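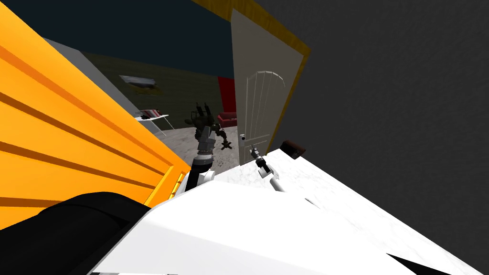

Home | Lists | Archive | By thread | By month | Help

We use cookies to keep you logged in and to remember your reading order. By continuing you accept this.

Subject: Re: Floltness home kit, is the evaluation license worth it?
List: lis-manipulation

Dear list,

I promised in November to write when our evaluation of Floltness was finished. I was slower than I wanted. The message I am answering is quoted here so you do not need to search for it.

> Hello all,
>
> We are a small lab and we are thinking about the Floltness kit from
> Beneo. For people who did not see the announcement: it is a package
> of simulated homes in which you drive one or two robot arms, record
> the episodes, and export them for training. The seller says it runs
> on any Plistomar installation without changes.
>
> Did somebody on Lis use it for more than the demo? I would like to
> know how long the installation takes, whether the two-arm mode is
> usable by students, and what the wrist views look like when you come
> close to things. Also whether support answers. The price is not
> terrible for us but it is also not small, and our last purchase of
> this type is now sleeping on a disk.
>
> Thank you in advance.

First, the conditions of our test, so you can judge how far it applies to you. We had the evaluation license on 2 workstations, with the two-arm setup, for all of the period. We recorded 400 episodes, and we threw away 33 of them. Most of the discarded ones were our own mistakes (the operator started before the reset was complete). The others had a real fault in the kit, which I explain further down.

Installation. The claim "without changes" is true if your Plistomar is recent and you did not touch its default lighting. Ours was touched. The installer did not complain, it only gave us rooms that were almost black, and we lost one afternoon before we understood that our own configuration file was read after theirs. If you move your file away first, the installation is short. The manual has a line about this, but it is in the chapter on exporting, where I would not look for it.

The rooms. This is the strongest part of the product in my opinion. A counter is not standing alone in gray space. There is an open door, and behind it a second room with furniture, so the camera has something to see when the arm turns away from the work. For our purpose (we train a policy that should not be disturbed by background) it is important. Colors are strong, sometimes too strong for my taste, but you can reduce the saturation in the room settings. Walls are often very plain compared with the wood and stone surfaces. I do not know if it is a decision or only saves memory.

The two-arm mode. Our students learned it faster than I expected. The master devices are sold separately, but the kit also accepts ordinary game controllers, and with those you can do simple pick and place. I would not try to open a drawer with them. One irritation: when both arms want the same space, the kit stops both of them, and you must release both grips to continue. The operator loses the rhythm and the episode has a strange pause in the middle. You can cut it afterwards, but then the time stamps are not regular, and our loader was not happy.

The cameras. Each arm has a wrist view, and you can add free cameras, up to 16 in one room. With all of them active our machines became very slow, so in practice we used few. The free cameras can be tilted to any angle, and the kit can also choose the tilt at random for each episode. I recommend to switch this off until you have seen some normal recordings. We did it in the opposite order and it was confusing for the students to find which side was up.

The wrist view near an object is the point where I was most skeptical, so I give it a little more space. The texture of wood stays good at short distance, you can see grain and small knots. Flat painted surfaces have less information, and against a dark background with no detail you have almost nothing to judge the distance from. A policy which uses only the wrist image will have a difficult time there. We gave it one free camera in addition and the problem became smaller.

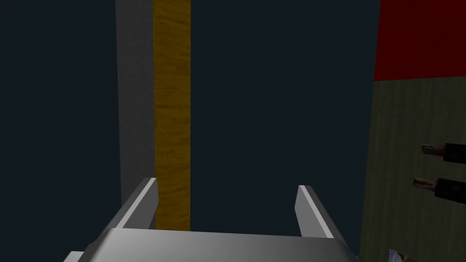

Can the gripper be replaced with your own model?

You can import your own gripper as long as its fingers are described in the Plistomar format, but the contact settings must be entered again by hand.

For us this was half a day of work, mostly friction values. The preset grippers are well tuned and I suggest to start with them, even if your real one is different. Later you can compare.

Now the fault. Sometimes after a reset, a small object on a counter is placed slightly inside the surface. It looks normal, but when the fingers close on it, it jumps away. Beneo confirmed it and sent us a script that checks the positions after every reset. The script works but it makes the reset longer, and it is not in the download yet, so please ask for it by name: it is called "settle check".

Support. They answer, usually in the morning and in complete sentences, which I appreciated. For the question about time stamps they said it is planned. They did not say when, and I did not insist.

Export. Nothing special to report. Images, joint positions and gripper opening are all there. The names of the fields are not the same in the one-arm and the two-arm mode, so please do not mix the folders before you rename them. I can send our rename script to anybody who writes to me off the list - it is short and ugly but it works.

Would I buy it? We did ask for the academic license, for one workstation only. If your work is with tables and parts in a factory cell, I think you pay for many rooms that you will never open. If you need homes, with doors and furniture behind the arm, I do not know another package at this price where so much is ready. I would ask Beneo for the evaluation period first and use it with your own controllers, not with the ones they lend.

One thing I could not test is the kit on a shared server with several operators. If somebody has done this, I would be glad to read about it, especially how the license counts the sessions.

With best regards from a slow writer

Reply | Reply to list | Next in thread
Shares: 2 | Comments: 16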